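To: cell-users list
From: Fiachra Sheehan
Date: 2/3/18
Subject: Re: Brick set, second batch – what to keep and what to redo

Karthik Dissanayake wrote:

> Can someone tell me where we are with the brick recordings? Horácio has asked
> for 400 good runs before he starts another training round at Jiltbridge, and
> I'd like to give him a straight answer. Also, are the wrist views being saved
> for both arms? The first batch had one side missing in places and it took us
> most of February to find out.
>
> Last thing. Alistair says the notes don't agree on what counts as a finished
> run. Please settle that before anyone records more.
>
> Karthik

Karthik, all,

We have 215 runs that I would call good. The target is still 400, so we are a bit over halfway. I have not counted any run where the operator stopped early, even if the bricks ended up where they should be, because the end of the recording is missing and Horácio's loader treats that as a short run.

Yes, the wrist views are now saved for both arms, along with the fixed view. The script checks for all the files when a run is closed and refuses to give it a number if one is absent. Nghĩa La wrote that check and it has worked without trouble so far. Please don't turn it off to save time.

The views look like this, the fixed one first and then two from the wrist.
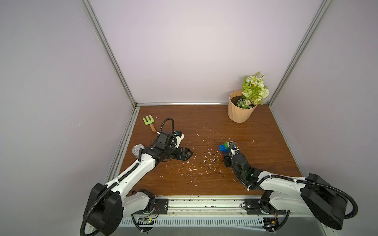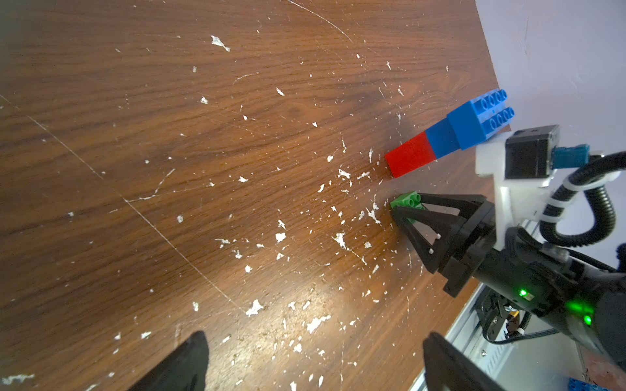
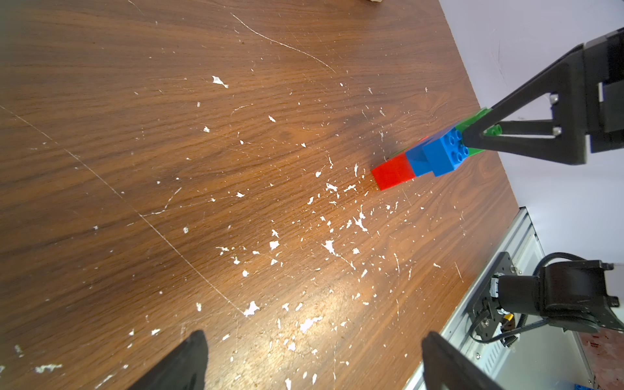 On what counts as finished, Alistair is right that the notes disagree. The Firncombe sheet says a run ends when the bricks have been let go. The Prustberg sheet says it ends when both arms are back at rest. I would like us to use the Prustberg rule from now on. It makes each run slightly longer, but the model needs to see the arms leave the bricks as well as reach for them. In the first round it learned to let go and then hovered over the work until the time ran out.

The older runs made to the Firncombe rule can stay in, but they need the tag "short end" so they can be left out if Horácio wants. I will do the tagging myself this week.

A few points for whoever records next:

Vary how the bricks lie at the start. Too many of the early runs have them in the same spot and at the same angle. Turn them, put them on their side, move them nearer one arm or the other.

Leave other things on the table if they are already there, but move them between sessions. We want the model to take no notice of them.

The tabletop is marked with scratches and white flecks. I have had two messages asking if it should be replaced. I would rather leave it until this batch is done and then record the next one on a clean top, so that the change falls between batches and we can see if it makes any difference.

If you drop a brick and pick it up again, keep the run and tag it "recovered". Those are useful. If a brick leaves the table, stop and throw the run away.

Write the task line in plain words, the same way each time. We have "stack", "build", "join" and "put together" all used for the same job. Ansari's list of task words is in the shared folder – please use it, and ask before adding to it.

One open question. Some operators work quickly and some very slowly, and the slow runs take up a good deal more of the set than their number suggests. I could cut the pauses out afterwards, but Nghĩa thinks this would upset the timing between the arms. Has anyone at Jiltbridge tried it both ways? I would sooner hear from someone who has than guess.

Karthik, you can tell Horácio 215 now and the rest when they are recorded. I don't want to promise a day until we know who is free for the second shift.

Fiachra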